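Limpiar vidrieras emplomadas en casa (sin cargártelas)

Llevo años peleándome con las dos vidrieras de la escalera y al final le he cogido el gusto. Lo primero: nada de limpiacristales con amoníaco, que ataca el plomo y deja la masilla hecha polvo. Yo uso agua destilada templada, una gota de jabón neutro y bastoncillos, muchos bastoncillos. ¡La última vez gasté 200!

Se empieza por arriba, pieza a pieza, sin apretar. Si el panel tiene partes pintadas, esas no las toco más que con una brocha suave y en seco -- la pintura antigua a veces se va con solo mirarla.
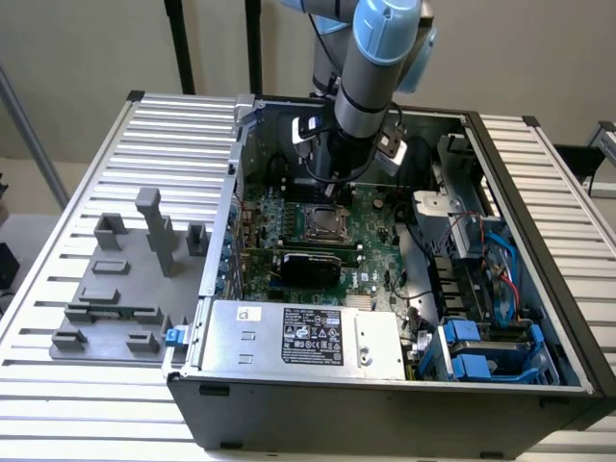
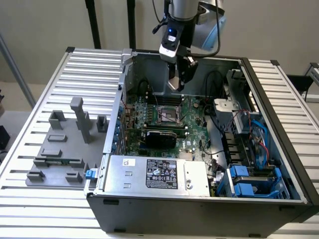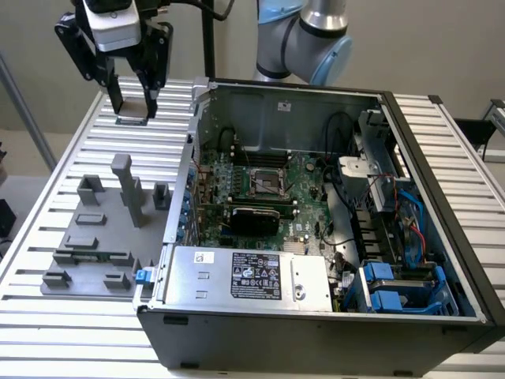 Torre abierta y tumbada sobre la mesa, con el zócalo del procesador vacío.

Para el plomo blanquecino, guantes siempre, y lavarse las manos al acabar aunque los lleves puestos. Nunca lana de acero, que raya el vidrio. Mi amiga Cherry Mae Calimlim le da luego una pasada finísima de cera microcristalina Mostitz y le queda un gris precioso (yo soy más vaga y lo dejo mate).

¿Y si una pieza baila? Un poco de masilla de linaza metida con el dedo bajo el ala del plomo, se retira lo que sobra con un palillo y se deja en paz un par de semanas. Pero si el panel entero está abombado, no lo empujes para enderezarlo, por favor. Eso es cosa de taller. El mío lo miraron en Esteves en marzo y me pidieron 80 euros por la visita, que me parecieron bien pagados.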